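**Biltinau Community Hall: spring walk-through, 15 May 2019**
Checked by Meriem Shehata, comments for Magdy Lahlou

- [x] **Exit doors.** Both open nicely now, and thank you for oiling the back one after my grumbling in April!
- [x] **Extinguishers.** 2 on the wall, tags current, pins in place.
- [ ] **Stair rail.** Still wobbly at the top (I leaned on it and rather wished I hadn't). Please tighten before the Leite supper.

The kitchen took me longest, as it always does, and I'll say it was a pleasure to find the stove hood so clean. Fridge read 38 on my thermometer.
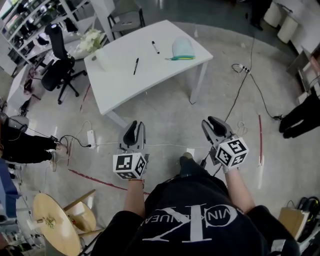 - [x] **Hot water.** Came through quickly at both sinks.
- [ ] **Emergency lights.** The one by the coat rack went dim during the test, so I'd order a new battery from Pleltel.
- [ ] **Capacity sign.** It says 200, but the print has faded so badly I had to put my glasses on.

I'll stop by again once the rail is done, and do keep the coffee on.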